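Search posts
Search
Trending near you

Thread: a fortnight with the Stikgate two-arm kit, in bits as I find time to type. Long one, sorry, mute me now if arms aren't your thing!

1/ For anyone who missed my last ramble: Stikgate is the add-on from Rolasix. You get two arms, two grippers, the software and a support line. I've got it on a month's trial and I paid the deposit like anyone else. No discount, no deal, they haven't asked to see any of this.

3 replies 11 shares 64 likes

2/ The job I want it for is soft furnishings. Picking up cushions, moving cushions, putting cushions down on chairs so they look as if a person did it. My day job is dressing rooms for lettings photos and I handle more cushions in a week than is healthy.

3/ Unboxing was lovely, to be fair. Everything came in foam with the cables tied and labelled at both ends. The printed guide is short and the drawings are clear. I had both arms waving about by teatime, and I'm someone who puts flat-pack drawers in upside down.

4/ The teaching mode is the bit I keep telling people about. You take hold of the arms, move them through the job, and press save. Then you do it again a bit differently. And again. The kit comes with room for 2,000 saved goes and I assumed I'd never get near it. I'm on 1,329. It is very moreish, like popping bubble wrap.

9 replies 27 shares 140 likes

5/ What it's good at already: square things with a bit of stiffness. Boxed candles, folded throws, hardback books. It goes in, closes, lifts, and you can see the fingers ease off when they've got enough of a grip. I squealed the first time.

6/ What it's less good at: anything that changes shape while you're holding it. Which is a cushion. Which is my entire job. So most of the fortnight has gone on that, and I've loved nearly every minute.

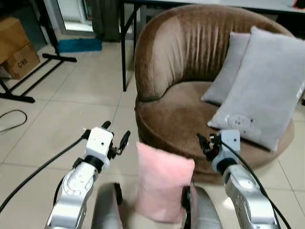
7/ Cushions have two easy mistakes in them, and I made both on the first evening. Grab the middle and the filling squashes out sideways, so you end up holding a handful of cover. Grab a corner and the whole thing swings. What works for me is starting with it stood up on its short edge, like the pink one between the arms there, so each gripper has a long side to come in on. The round brown chair is where I practise the putting-down half, and I picked it on purpose, as a curved back is much harder to place against than a straight one.

31 replies 58 shares 302 likes

8/ Someone asked about fabric. Smooth cotton is fine. Velvet is fine and very satisfying. Loose knits are a worry, the fingers are small and they find the holes. I've put a pulled thread in one of my own and I've gone back to plain covers until I know more.

9/ Light matters more than I'd guessed. First thing in the morning, with the sun coming in low, it dithered and reached short. I drew the curtain halfway and it perked up. By mid-afternoon I can leave the curtain alone. The guide gives this one line on page two, and I think it deserves a whole page.

10/ Noise! I was dreading it. It's a soft whirr and a little click when the grippers open. I've had the radio on low next to it and not missed a word.

11/ Grumbles, to be fair to everyone. The app logs you out if you leave it over lunch. The cables are a touch short for the way I like to set the room out. And you can't name your saved goes, only number them, so I've got a notebook full of things like "212, good, bit wonky at the end".

12/ I rang the support line about the naming thing and had a proper chat with a person who'd clearly used the kit. It's on their list for the November update. I'll believe it when I see it but I was pleased to be asked which other jobs I'd want labels for.

5 replies 8 shares 71 likes

13/ A few of you wanted it compared with the Bodnár one. I had a go on a Bodnár at a trade day in the spring, so take this with salt. It's quicker, and it felt stronger. I found it fussier to teach, though, and I had to sit at a laptop for most of it. For parcels I'd look at the Bodnár. For squishy things I'd rather have my hands on the arms.

14/ Zalis do a set of padded fingertips that are meant to fit. I've ordered a pair with my own money and they should be here next week. If they stop the knit problem I'll be unbearable.

15/ Would I send it into a client's flat yet? No. It needs a clear bit of floor, it needs me stood beside it, and setting up takes longer than doing the cushions by hand. I can do a sofa in the time it takes to find the plug.

16/ Would I keep it after the trial? I think so, yes. My plan is 100 goes on nothing but putting cushions on that round chair, then count how many I'd leave alone without a tweak. If it's more than half, it stays.

17/ Running tally for those who like one: the first 1,000 goes were mostly me learning, and the rest have been mostly it learning. You can see the change in the notebook, the "wonky" entries thin out.

18/ Next up is the bolster, which rolls. Wish us luck. Questions in the replies please, I'll get through them this evening once I've had my tea.

46 replies 83 shares 417 likes

More from this author
Rolasix trial: what came in the box
How I dress a small bedroom for photos
Padded fingertips, which size did you get?
Trade day notes: Bodnár, Zalis and a very long queue for coffee
Feather or fibre? A cushion filling thread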